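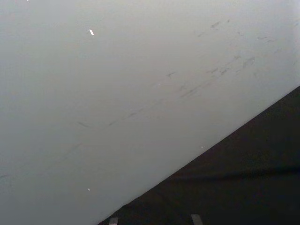

Scuff marks on a pale grey surface. 

Widavia opens scuff and surface repair service to households and small offices

BOYCHUK, December - Widavia, a surface care company based in Boychuk, is opening its scuff repair service to private households and small offices. Until now the company has worked only for property managers, who call it in between tenants to clean and touch up painted walls, doors, cabinet fronts and tabletops.

The service covers light damage: scuffs, rub marks, shallow scratches and the grey streaks left when furniture or luggage is dragged along a surface. Customers can book a single visit or sign up for 2 visits a year. A single visit costs $46 for the first room and includes cleaning, spot treatment and a written note of any marks that need paint.

"Most people who call us think they need the whole wall painted," said Edeltraud Petersen, who manages the service. "We start with a damp cloth and work up from there. A lot of grey marks are material that has rubbed off something else and is sitting on top of the paint. If the paint underneath is sound, we leave it alone."

Widavia carried out 313 visits for property managers in its last business year. Pale grey and off-white surfaces made up the largest share of the work. Matte finishes took longer than glossy ones, as hard rubbing can leave a shiny patch that shows more than the original mark. For matte surfaces the company's crews use a soft cloth, a mild soap solution and light pressure, and they test a small area first.

Where cleaning is not enough, crews apply Tristik, a touch-up paint that Widavia mixes in its own workshop. Tristik is brushed on in thin coats and can be matched to an existing color from a chip the size of a thumbnail. The workshop keeps 700 mixed shades on file. Grey is harder to match than customers expect, according to Ehsan Zarei, who runs the workshop.

"A grey can lean blue on one side of a room and look almost white near the window," Zarei said. "We check the sample in the room where it will be used, in the morning if we can. Then we adjust it. Sometimes that means a second trip, and we don't charge for it."

Customers who would like to try cleaning a surface before booking can request the Podo kit, which contains two cloths, a small bottle of soap concentrate and a printed instruction sheet. The kit is free with any booking and can be picked up at the Widavia counter. The instruction sheet asks users to brush off loose dust and grit before wiping, to work from the outside of a mark toward the middle, and to stop if any color comes away on the cloth.

The service does not cover dents, cracked plaster, water stains or peeling paint. Crews will point these out during a visit and can give the names of local tradespeople on request. Wallpaper and unsealed wood are also excluded for now - Petersen said the company is looking at both for next year.

Bookings are open now, with visits starting in December. Morning visits begin at 8 a.m. and afternoon visits at 1 p.m. Customers are asked to move small items away from the area to be treated. Crews will shift larger furniture and put it back before they leave.

About Widavia

Widavia cleans, repairs and repaints interior surfaces in homes, rental units and offices in and near Boychuk. The company makes the Tristik touch-up paint line and the Podo cleaning kit.

Press contact: Edeltraud Petersen, Widavia, Boychuk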